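Drying Time of Interior Wall Paint at Three Levels of Room Humidity

Term project report, Building Materials II

1. Background

Water-based wall paint dries in two stages. In the first stage most of the water leaves the film and the surface stops feeling tacky. In the second stage the binder particles press together and fuse, and the film gains its resistance to rubbing. Paint labels usually give one drying time for the first stage and one recoat time, both stated for a single room condition. Painters working in basements and unheated additions often recoat on the label schedule even when the air is much more humid than the label assumes.

The purpose of this project was to measure how far the touch-dry time moves when only the humidity changes, and to see whether wall primer reacts the same way as finish paint.

2. Materials

Two products were tested: Dorkeo flat white finish paint and Uletti interior primer. Both were bought in one-gallon cans and stirred by hand for five minutes before each use. The test surface was paper-faced drywall cut into square panels, 200 mm on a side. Panels were stored in the test cabinet overnight before coating so that the paper would start at the same moisture level as the air.

A film applicator with a fixed gap was used in place of a roller. Early trials with a roller gave uneven films, and the thick spots stayed tacky long after the rest of the panel was dry. Those trials are not included in the results.

3. Test cabinet

The cabinet was a closed plastic box with a small fan, a humidity sensor, and a tray. The tray held water for the high setting and a drying agent for the low setting. For the middle setting the tray was left out and the lid was opened until the reading matched the target. Temperature was held by the room thermostat and was not controlled separately.

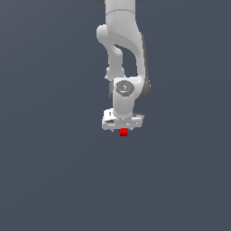
Report by the Wall Coatings project group
Submitted in October, second draft

4. Procedure

Each panel was coated, weighed, and placed in the cabinet within one minute. It was then checked every 10 minutes by pressing a clean cotton ball lightly on the film and blowing it off. The panel was recorded as touch-dry when no fibers stayed behind. The point of contact was moved each time, working from the left edge to the right, so that no area was pressed twice.

Panels were weighed again at each check. A panel was kept in the cabinet until two readings in a row agreed to within the resolution of the scale. The longest run lasted 281 minutes and was a finish paint panel at the high setting.

5. Results

Finish paint dried fastest at the low setting and slowest at the high setting, as expected. The step from middle to high had a much larger effect than the step from low to middle. Primer followed the same order, but the spread between settings was smaller. On every primer panel the film was touch-dry well before the weight had settled, which suggests that the drywall paper takes up part of the water early and gives it back slowly.

At the high setting, two finish paint panels showed a faint ring where the cotton had been pressed. They were touch-dry by the test but could still be marked with a fingernail the next morning.

6. Sources of error

The cabinet lid had to be lifted for each check, and the humidity reading took several minutes to recover. This affects the low setting most. The cotton test depends on the pressure used, and two group members did the pressing in turns. The scale drifted slightly when the fan was on, so the fan was switched off for weighing.

7. Further work

The same series should be run on panels that have already been primed, as this is closer to normal practice. A smaller access port would remove the lid problem.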